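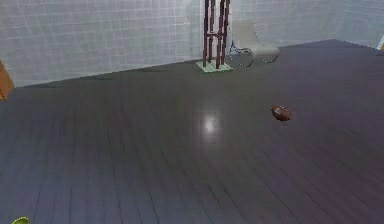

Last modified: July, 4:10 pm

Interior Finishes, Unit 4: Plank Floors and Tiled Walls
Notes by Killian Bailly

Read the section on subfloors before class. Bring a pencil and the blank room plan.

Direction of planks. Planks usually run along the longest side of a room. In a hallway they run with the direction of travel. Check the first row against a chalk line - old walls are seldom straight.

Expansion gap. Leave space at every wall and cover it with baseboard. Do not fill it with grout or glue.

Tile joints. Draw the layout on the wall first. If the last column comes out narrower than half a tile, shift the whole layout sideways. A 600 mm tile needs a flatter wall than a small one.

Color. Dark floors show dust and make pale walls look lighter. Compare samples in daylight and again under lamps.

Homework: draw 2 layouts for the same room and list the cuts for each. Hand them to Man-sik Oh. Lộc Khúc has the spare room plans.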